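I've had the Gukeo two-arm kit since April, and I love it right up until the wrist camera is involved. Mine loses focus on anything close – just gray mush and a glare spot.
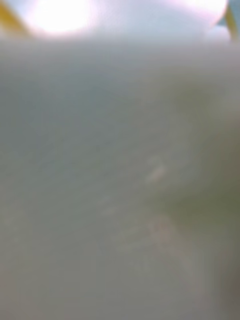 *Last changed: Thu 26 July*

And it kept grabbing anyway! No warning, no stop. For a kit at this price I expected it to quit when it can't see. Marisol Maldonado at Batora told me to turn the speed down to 22 and keep hands off the table, so I do. With fake roses and hydrangeas the worst I risk is a bent stem.

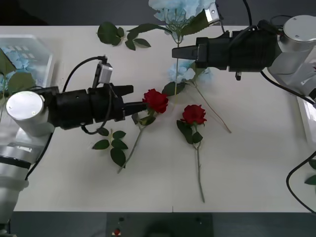
## Would I buy it again?

Yes, for the arms – but fix that camera fault first, please.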